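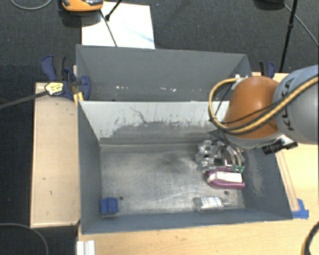

Faklow Community Garden Opens Its Gates for a Second Season, With a New Plant Library

FAKLOW, 23 May 2018. The Faklow Community Garden is open again, and this year gardeners can borrow plants as well as grow them. The new Plant Library lets anyone in town take home a perennial division, a rooted cutting or a tray of spare seedlings at no cost, on the understanding that something comes back to the shelves when their own plants are big enough to share.

We are so pleased to be able to announce this! The idea came up last fall, when several plot holders were splitting daylilies and had far more than they could use. Most of those clumps ended up in paper bags on the bench by the Lewis Street gate, and they were gone by suppertime. It seemed a shame to let that happen only once.

The library started the spring with 400 plants, all raised or divided by members over the winter and early spring. There are bee balm, hostas, Siberian iris, chives, three kinds of mint (in pots, please keep them in pots), black-eyed Susans, lamb's ear and a very good pink yarrow that has done well in our heavy soil. Tomato and pepper seedlings are out now and will stay out until they run out.

How the Plant Library works

The shelves stand along the south fence, just inside the Lewis Street gate, and can be reached whenever the garden is open. Each plant has a tag with its name, how tall it gets and how much sun it likes. Visitors write what they took in the notebook, along with the part of town where it will be planted. We would love to know which plants do well on the river side, where the ground stays wet into June, and which ones can stand the dry slope above the school.

There is no due date. Some perennials need a couple of years before they can be divided, and annuals can be paid back in saved seed. A person who has nothing to return yet is still welcome to borrow. Up to 4 plants per household per visit is the limit for now, so that weekend visitors find something left.

Please shake off loose soil and check for slugs and bindweed root before bringing plants in. Plants that spread hard by runners, such as goutweed and some bamboos, can't be accepted. If you aren't sure what you have, bring it in a closed bag and leave it on the lower shelf with a note, and one of the members will look it over.

What is new in the beds

The garden has 62 plots this season, every one of them spoken for, with a short waiting list. The newest plots are at the north end, on what used to be lawn. That ground was covered with cardboard and leaves in the fall and it is already full of worms. Lettuce and peas went in during April and the first radishes have been pulled.

The rose bed by the gate had a hard winter. Several of the older bushes died back to the ground, though most are sending up strong new shoots from below. We have cut out the dead wood and underplanted with catmint and thyme, and the gaps will be filled with bulbs in September. Suggestions for late tulips that squirrels leave alone would be very welcome.

The pond edge is coming along beautifully. Marsh marigolds bloomed for the first time this year, and the blue flag iris has doubled in size since it was moved out of the shade. Frogs have been heard in the evenings.

There are also 2 raised beds near the path, built at table height for gardeners who would like to work sitting down. One is planted with strawberries and salad greens, the other with herbs that smell good when you brush against them: lemon balm, rosemary, scented geranium and pineapple sage. Anyone passing may pick a sprig.

Swap days and workshops

Plant swap mornings will be held on the first Saturday of every month through the fall, starting at nine. Bring extra plants, seeds, pots, stakes or garden books. Coffee is on, and there is usually rhubarb cake while the rhubarb lasts.

A short workshop follows each swap. The June session is on taking softwood cuttings, with lavender and hydrangea to practice on. July is about saving seed from lettuce and peas, and August covers watering through a dry spell, including how to set up a simple soaker hose. In September we will divide perennials together, and everything lifted that morning goes straight to the library shelves. Workshops are free, and children are welcome if they come with an adult. Old clothes are a good idea.

Visiting

The garden is on Lewis Street in Faklow, behind the ball field. It is open every day from eight in the morning until dusk. The main path is packed gravel and level from the gate to the pond; the north plots are reached over grass, which can be soft after rain. Dogs on a leash are fine on the main path. Street parking is easy except on game nights.

About the Faklow Community Garden

The Faklow Community Garden is a member-run garden for growing vegetables, herbs and flowers. It opened in the spring of 2017. Plots are rented by the season, and surplus produce is set out at the gate for neighbors to take.

Questions about the Plant Library, workshops or the waiting list can be left in the green mailbox at the gate.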